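Folding the black things

December 25, 2025

The house is quiet today and I have finally time to write about a small subject which I promised already in June, when I wrote about our hallway. The subject is thin black nylon. I mean the umbrellas, the rain covers, the light jackets that go into their own pocket, the bags for the shoes. In our family we have too many of these things, and all of them lived in one basket beside the door until this week.

When we moved to Hadside I did not own any umbrella. I came from a dry place, and for me rain was something that happens and then you tell your mother on the telephone. In Hadside it rains from the side. My first umbrella was a cheap one from the shop near the station, and it lasted 9 days. After that my neighbor Rachid Morsy gave me an old one from his car and told me, very serious, that an umbrella must never be put away like a dead bird. I laughed, but he was right. Mine looked exactly like this.

So my rule now is simple. Everything from nylon must be opened first, on the big table, and only then folded. It takes more time than pushing it in the basket, I know. My wife says that I am making a ceremony. Maybe so, but in the morning it is me who is looking for her rain cover, and I want to find it in one minute and with both shoes on. 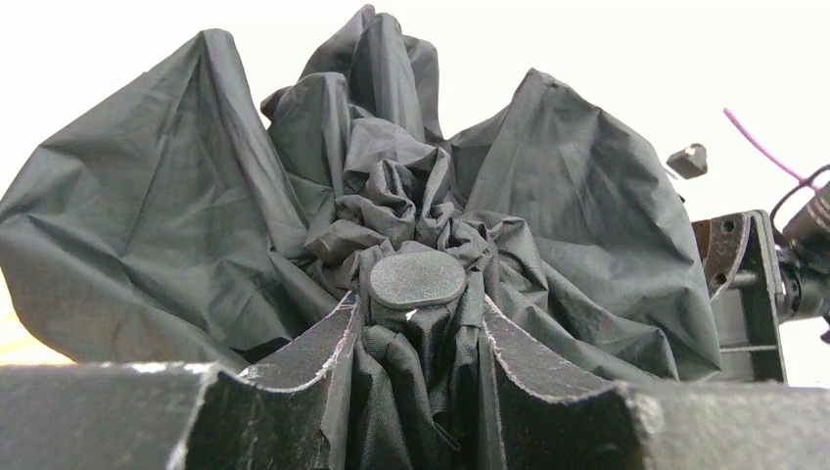
Thin nylon is a difficult cloth to fold, much more than cotton. Cotton stays where you put it, and nylon wants to go back to the floor. It is slippery, it keeps air inside, and it remembers every bad fold you ever gave it. When it is left in a heap it stands up in high, sharp folds like small mountains, and where it is gathered around the flat black cap all the little pleats go out in every direction, so you cannot say which one is the first. I begin always at this gathered place. I hold the cap in one hand and with the other hand I pull the cloth away from it, slowly, one piece after the other, until every wing is hanging separate. Then I lay the wings all to the same side. If I begin from the outside, I get a fat roll which opens again by itself.

For the long creases I tried the iron once, on the lowest number, with a kitchen towel between. Please do not do it. The iron was fine but the nylon became shiny in one place, and it is still shiny today. Better is to hang the thing in the bathroom over night and to pull it flat with the hands in the morning. The creases do not go away completely. I have accepted this.

Another thing I learned is about drying. I was always putting the umbrella away when it felt dry outside, but inside the folds there was still water, and after some weeks the basket had a smell. Now everything stays open until the next day. We have a rack from Hivia in the small room, it cost 20 at a sale, and it carries two umbrellas and one jacket if nobody touches it.

The basket itself is gone to the cellar. In its place I put a narrow box with a lid, and the things stand in it upright, like books. Umbrellas on the left, covers in the middle, jackets on the right. The shoe bags I did not solve yet. They are so thin that they fall down between the others and I find them only when I search for something else. My daughter wants to give each bag a colored ribbon, and she has started already with red for herself, and she used all of the red.

After the holidays I will do the same with the scarves, but wool is a different story and I need a second box for it. The shop in Lultside has them in gray only. If somebody knows where I can find the brown one with the same lid, please write it to me in the comments.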